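Search this site
Enter keywords
Go

Robotics Club: the dish rack task

Posted 11/8/18 by Shabani Mrema
Print | E-mail this item

Since May our club in Grurnstead is preparing for the Ultimari student competition, and many parents have asked what we do in the room after lessons. So I write a small report.

The task this year is housework. The team must programme 2 arms to put plates and glasses into a dish rack, and to take them out again, without a person touching anything. A full run gives 223 points. To enter the next round a team needs 200. Our best run until now is under this, but I am not worried yet.

The younger students work on the plate. It must stand upright between the tines, and a small mistake in the angle is enough to lose it. The older group has the glasses, and they find this much harder than they expected. A clear glass is difficult for the program to find, and a coloured one is a little easier. They keep a notebook of every try, also the bad ones, and I ask them please to write the bad ones with the same care.

The flowered paper on the walls was chosen by the students by vote. I wanted plain grey, and I lost.
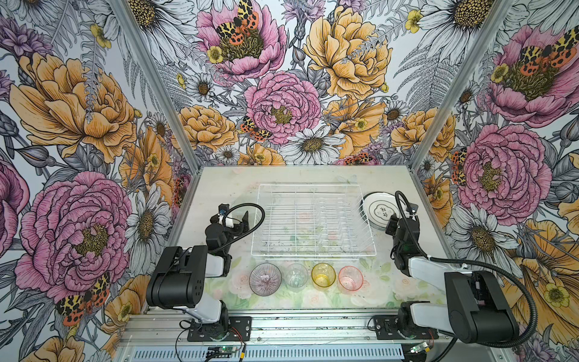
What we need

We are looking for glasses of different shapes and colours which you do not use any more. Chips on the edge are not a problem for us, but please wrap them well. You can leave them at the school office with the name "Skurkotero" on the box, this is our team name.

New members are welcome, also without experience in programming. Please write to me before you come.

Print | E-mail this item

Related items
Skurkotero team: results of the first round
Visit to the Jeon workshop
Club rules and permission form
How to read our try notebook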